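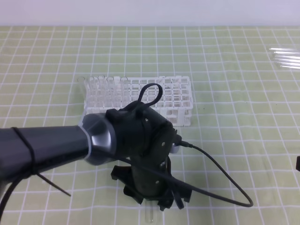
April, afternoon. Rack loading on the Odis bench is now the first job at Alport that we are moving off people's hands a piece at a time. Up to now whoever had the early slot stood and filled racks before the first samples came down, over 200 tubes on a normal day. The plan is for the arm to do the clean empties and for one person to look after the arm plus the labeling station. Before that can happen I want the cables sorted out. The one from the right side of the wrist runs out in a wide loop on the green cloth, and that is a snag risk once people start reaching in to top up tubes. The tie on the forearm also has a long tail. Cut it flush.

Talked to Symonenko at the change of shift. Her question was who gets called when the arm stops, and I didn't have a good answer. Under the old way there was nothing to stop. If you dropped a tube you swept it up and kept going. Now a stop at the bench holds up labeling too, and the labeling person hasn't been shown how to clear it. Agreed for now:

- labeling person can pause and resume from the Flilel screen
- anything with broken glass, press stop, call me or Symonenko
- no reaching over the arm to straighten the rack, pause first

She also asked if the early slot goes away. It doesn't. The start time stays the same and the first hour becomes checking and topping up. Two people told me they'd miss the quiet hour of filling racks, and one said good riddance. Writing both down so it isn't only my opinion in here.
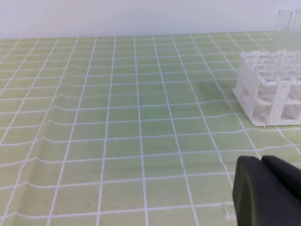 *Wrist view with the rack at right. Note the ripple in the mat on the left side.*

The mat needs to be pulled tight and fixed at the edges. When people filled racks by hand it made no difference whether the cloth had a wrinkle in it. The line positions matter now if we want to use the grid to put the rack back in the same place after cleaning. With the lines bending like that, two people can both say "square to the grid" and end up a finger's width apart. I'd like clips, or a stiff board under the cloth. Tape is the fallback, but it will lift when the bench gets wiped down.

The rack position itself should be in the handover note. At the moment it is in my head, and that's no good for whoever has the bench when I'm out. Started ticket 717 for a proper locating stop.

Times, so far as they mean anything yet: I've allowed 15 minutes at the start of a shift for bench checks. By hand, a practiced person filled a batch of 32 well inside that, so for small batches the arm saves no time at all. It frees the person to be at labeling, and we should say it that way when we explain it upstairs. If we sell it as speed, somebody will put a stopwatch on it.
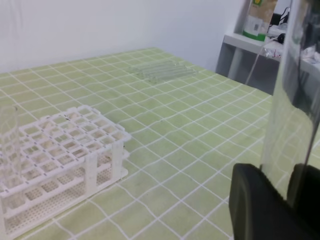
Volodymyr Ostapchuk
Bench automation technician, Alport

Supply tubes next. They're lying side by side on the cloth farther back on the table, and from the wrist view I have trouble telling one from the next, with the glass clear and the grid showing through. I would not ask the software to do better than I can. A grooved tray would keep them apart and would also give the topping-up person a clear "full" and "low" to go by. Asked for one in plain white first – dark might show the glass better, so get a scrap of each and compare.

The shelf behind the bench has a tan bag and some clear plastic packaging on it. Shelf to be kept clear on this side during runs, and that goes for me too.

Training: everybody on the early slot gets one session each of pause, resume and rack change, done with their own hands while I stand back. Symonenko will do the late people. I'll write the stop card, one side only, large print, and hang it at the labeling station where the person will be standing.

Open: mat clips, cable routing, tray, ticket 717, stop card. Cable first.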